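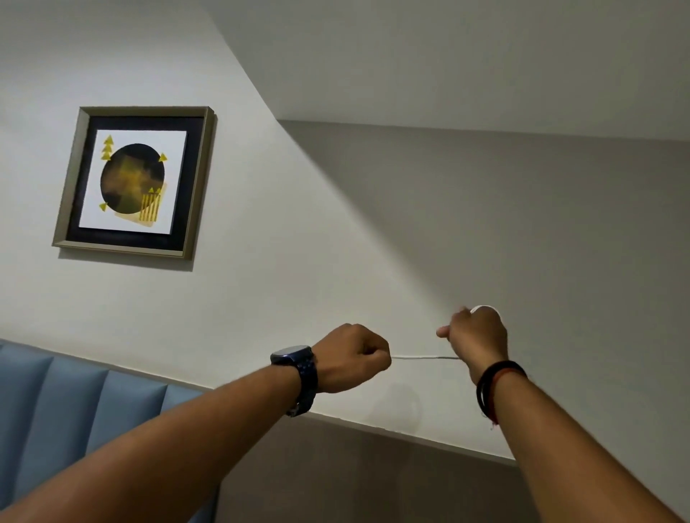
I have a thing about charging cables. I can live with an unmade bed, I can live with crumbs (well, some crumbs), but a cable snaking across the floor at bedtime makes me want to move out! So before Nazmiye Tekin came to stay for six nights I gave the bedside corner a proper going over.

First rule in my house: a cable gets coiled before it goes anywhere. I do it standing up, stretch it out between both hands, feel along for kinks, then loop it. My old way was wrapping it tight around my fingers, and I killed 2 good ones like that in April alone.

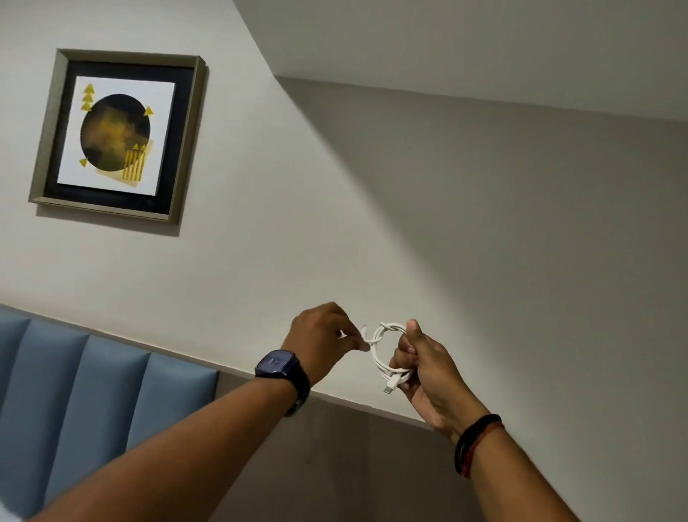
Neat compact loops are so much kinder to the ends, and they still take up hardly any space. I used to tie mine with bread bag ties too, but then I could never find the ties, so now I just let the box do the holding.

And yes, I know you're all going to ask about the art! Black circle, little yellow triangles, those stripes in the corner. I got it at the Carkley flea market for 46 dollars and I talked the man down from something silly. I love how the gold-ish frame looks against a pale wall.

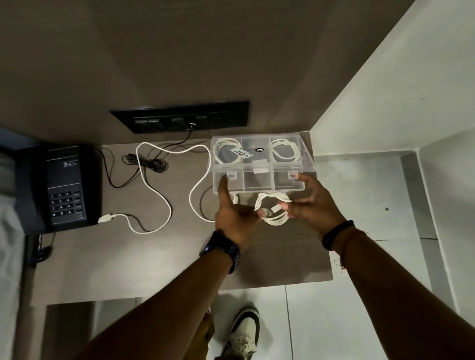 My other rule is one coil to a compartment. A clear box with a lid is perfect for a nightstand, you can see what's in there without opening it, and it snaps shut when the dusting starts. Next job is the phone cord, which has been in a knot for as long as I can remember. I love a desk phone by the bed and I'm not giving it up, so don't start!

Comments

Zemia
OK but how do you get the phone cord untangled? Mine is hopeless.

Kirley
Zemia, unplug it from the handset and let it dangle and spin. Worked on mine!

Phí
Need that art. I counted 13 cables in my kitchen drawer after reading this and had to go lie down.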